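Plorketora Block Play Materials
Progress report to the Porkar fund
Reporting period: October to date
Date of report: Wed 7 April

1. Purpose of this report

The grant covers the design, trial manufacture and trial use of a low-cost set of building blocks for early years rooms. The set is called Plorketora. It mixes plain wooden cubes with foam cubes so that children of different ages, and children with limited grip, can build from the same box. This report covers work done since the last one, the state of the budget, and the items that need a decision from the fund before the next phase.

The report does not repeat the background given in the application. Readers who need the size tables and the original cost model should refer to the annex supplied with the first report, which is unchanged except where noted in section 5.

2. Status of the work

Wood supply. The change of supplier was completed in the first weeks of the period. Plurner now supplies all sawn and planed stock. Boards arrive at the workshop in Afridi already dried, and are cut, sanded and edge-broken on site. The previous stock moved too much after cutting, and large cubes made from it went out of square in storage. The new stock has stayed within tolerance through the winter.

Wooden cubes. Two sizes remain in the set, large and small. The medium size was dropped after the first round of trials. It was close enough to the large cube that children picked the wrong one and then had to take the stack down to correct it. With only two sizes the choice can be made by eye from across a table. No paint, stain or varnish is used. The application allowed for a clear water-based finish, but test pieces with the finish slid more easily on each other and marked more visibly when dropped. The cubes are now left bare.

Foam cubes. Foam cubes are cut from sheet by an outside shop and delivered ready for use. The first delivery had crisp edges, which tore when bitten or picked at. The cutting instruction was changed so that edges are softened before delivery, and the second delivery has held up better. Yellow was kept as a foam color for the trial sets. The dark blue foam offered as a substitute was rejected by two of the trial rooms on the grounds that damage and dirt were hard to spot on it.

Storage. The cardboard tray in the first sets has been replaced by a shallow lidded box. The box holds the full set in a single layer of large cubes with the small cubes and foam on top. It can be carried by one adult. Lid fit is still poor on part of the batch, and those lids have been sent back.

3. Trial use

A total of 35 sets have been placed in early years rooms, and all remain in use. Each room receives one visit per term. At the visit, the set is checked against the contents list, damaged pieces are swapped, and staff complete a short form.

The forms ask about four matters: stacking, noise, cleaning and storage. Results to date are as follows.

Stacking. Foam on wood is the pairing that younger children manage first. The foam cube stays where it is put even when it is placed off center, and it does not have to be lined up with the cube beneath it. Wood on foam is less steady and is mostly attempted by older children, who treat it as a test. Staff asked for guidance on whether the mixed pairings should be taught in a set order. A draft order has been written and is described in section 4.

Noise. Rooms with hard floors report less noise than with their previous all-wood sets. No measurements were taken, and none are planned under this grant.

Cleaning. Bare wood wiped with a damp cloth and left to dry has given no trouble. Two rooms soaked the wooden cubes in a sink, which raised the grain and opened small cracks at the corners. The care sheet now says in its first line that wooden cubes are not to be soaked. Foam cubes can be washed by hand in soapy water and must be squeezed out and dried fully before the lid goes on.

Storage. The lid problem noted above accounts for nearly all the comments received.

4. Layouts for the activity cards

The activity cards were planned as a set of drawings. Staff in the trial rooms found the first drawings hard to follow, as the line work did not separate wood from foam. The revised cards will use a plain layout on a pale surface, with each arrangement kept to a few pieces and clear gaps between the groups.

The draft teaching order has 6 steps:

Step 1. Place a large cube on the table.
Step 2. Place a small cube on each side of it, leaving a gap.
Step 3. Place a foam cube on the large cube.
Step 4. Move one small cube toward the stack without knocking it.
Step 5. Replace the foam cube with a small wooden cube.
Step 6. Build a second stack to match the first.

Step 3 is the key one. The card for it has to make clear that the foam cube is a little narrower than the large cube and need not sit in the middle. In early trials some staff corrected children who had placed it to one side, and the children then stopped building. The wording has been changed to say that any position is accepted if the stack stands.

Steps 2 and 4 depend on the child judging a gap. Rooms with patterned table covers reported more difficulty, and the staff notes now advise a bare table or a plain cover. 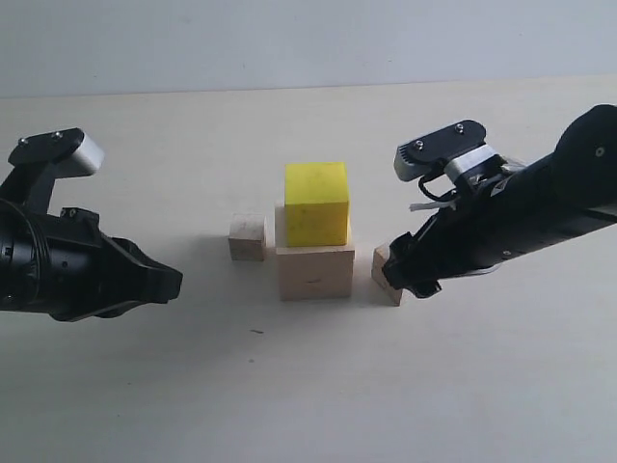
Reader comments on the draft of this section were invited from the trial rooms. Plurner also sent a note, which asked whether step 5 could be moved ahead of step 3, on the view that children should learn wood on wood before they are given foam. The note argued that a child who starts with foam gets used to a surface that forgives poor placing and then finds the small wooden cube discouraging. It added that the card should state which way the grain runs.

The first point has been accepted for trial. A second version of the cards, with steps 3 and 5 exchanged, will go to a group of rooms next term and will be compared with the current order using the same staff form. The second point has not been accepted. Grain direction makes no practical difference to stacking at these sizes, and staff have asked for fewer words on the cards.

5. Materials: condition and defects

Knots. Small sound knots are accepted on any face. Loose knots, and knots that cross an edge, are rejected at the cutting stage. This is looser than the rule in the application, which called for clear stock throughout. Clear stock costs more and gave no benefit in use. The fund is asked to note the change.

Surface marks. Bare wood picks up small dark marks in handling. Marks of this kind are not treated as damage unless the surface can be felt to be raised or splintered. Several rooms returned marked cubes in the first term, and these were sent back to them with a note.

Foam surface. An open, slightly rough texture is normal. Foam is replaced when pieces can be pulled from it with the fingers or when a corner is missing. Darker specks in the surface are accepted if they do not come away when rubbed. The replacement rate for foam is higher than for wood, as the cost model assumed, and spare foam cubes are now packed in each set.

Edges. All wooden edges are broken by hand sanding. A small machine fixture for this was tried and set aside – it rounded the small cubes too far, and the contact face became too narrow for a stable stack.

6. Budget

Spending is in line with the plan apart from two items. The outside foam cutting cost more than forecast after the edge instruction was changed. Wood cost less than forecast, due to the relaxed rule on knots. The net effect is an underspend of 925 dollars against the materials line.

Permission is requested to move this amount to the printing line, where it would pay for the second version of the activity cards. No other transfer is requested. Staff time, travel and workshop rent are on plan.

7. Risks and open items

Lid fit. The box supplier has agreed to remake the faulty lids. Until they arrive, the affected rooms are using a strap. Straps are kept out of children's reach and are listed on the visit form.

Foam lead time. The cutting shop needs longer notice than it did at the start of the grant. Orders for the next phase should be placed before the end of this term. If the order is late, sets can be sent out with wooden cubes only and the foam supplied at the first visit. This would delay the comparison of the two card versions.

Storage at Afridi. The dry store is close to full. Finished cubes have been stacked on the aisle side to keep the wall side clear for air flow. A further rack would solve this, and a quote has been requested.

Wording of the age range. The current box label gives one age range for the whole set. Trial rooms have asked whether the small cubes should carry a separate range. The label is under review, and no sets will be offered outside the trial until it is settled.

8. Work planned for the next period

Both versions of the activity cards will be printed and sent out, subject to the transfer requested in section 6. The term visits will continue on the present pattern, with one added question on the staff form about the order of steps. The care sheet will be reissued with the line on soaking moved to the top, and old copies will be collected at the visits.

Workshop output will be limited to spares and replacement sets. Full production of further sets will start when the lid issue is closed and the fund has replied on the knot rule and the budget transfer.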